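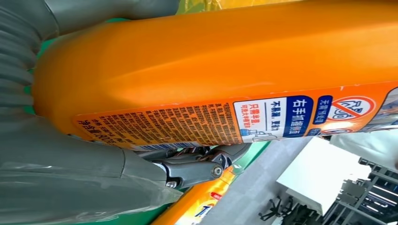
How long does it take to learn a song in a language you don't speak? Eleven evenings, if you are me, and even then you will be asked to mime the second verse.

Rosalía broke it to me during the tea break. She was kind, in the way a vet is kind. The basses are "carrying a lot of weight just now", and could I perhaps carry a little less of it until the concert in July? Torbjørn, who stands on my left and has never opened his folder, nodded as though he'd been consulted. I suspect he had.

The trouble is verse two. Nicanor typed out the words by ear from an old tape, and his spelling changes according to how tired he was. One line has the same word three ways. I had settled on the middle one and was giving it everything when the rest of the row went for the last.

We did the slow piece after that, 15 bars of it, over and over, until the tenors stopped sliding downhill. Emiliano says the hall seats 400. He says this every week and I can't tell if it's a promise or a threat. I have sold two tickets, both to my sister, who wanted one and got muddled on the website.

Sandro gave me a lift home and hummed my part all the way, correctly. He's a tenor. I looked out of the window at the garden centre.

Practised in the kitchen till half past ten with the tape turned low. Got through verse two twice without stopping, though the second time I may have been singing verse three. Must ring Nicanor about the spelling. Must also find the black trousers, and see whether they still do up.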